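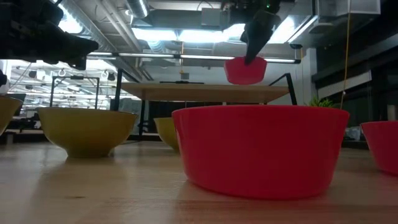

Two fingers, one bowl

By Jolien Visser

When Cor Van Dijk talks about grippers, he talks first about rims. "People ask me about force and speed," he says. "I ask them what is the edge of the thing they want to lift." He has worked at Rodico for five years, and most of this summer he has spent on bowls.

The company wants to advise its customers which gripper to buy for kitchen work. For this it compares two sets of fingers, one from Leemans and one from Ikix, on the same pair of arms. The Leemans fingers are stiff and go deep into the bowl. The Ikix fingers are shorter and give a little when they touch. Each set must do 700 lifts before anybody is allowed to have an opinion.

The red bowls are the easy ones, says Lilian Khaemba, who writes the control software. They have smooth sides, and a finger that comes down over the rim finds its place quickly. The yellow ones stand on a narrow foot and the wall goes out wide, so the angle of approach matters more. She changed this angle four times in July 2019 and keeps the old values in a notebook, which she did not want to show me.

Plates are another matter. A plate lies flat on the wood and offers almost nothing to hold.
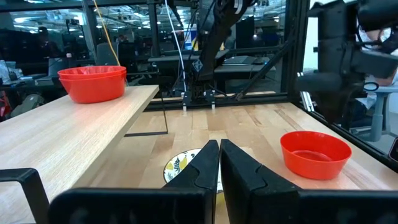
The fingers have to come very low, and a mistake of 2 millimeters is enough to push the plate away instead of taking it. Khaemba uses the wrist camera for the last part of the movement. The fixed camera sees the whole table, but from the side a plate is only a thin line.

Stacks bring their own trouble. Two bowls that sit one in the other can be lifted together, if the fingers press well against the inside. With the softer Ikix fingers the lower bowl sometimes turned during the lift. Siamak Babaei, who keeps the results, counts a turned bowl as a failure. Van Dijk does not agree with him, and they have discussed this during more than one lunch.
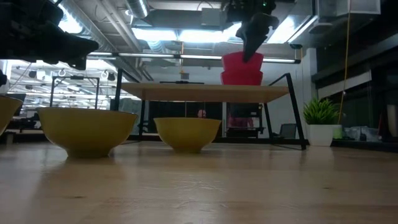
Which gripper would they buy today?

For bowls and stacks, the Leemans. For plates they prefer the Ikix, and they would like to repeat the plate lifts in September with longer fingers.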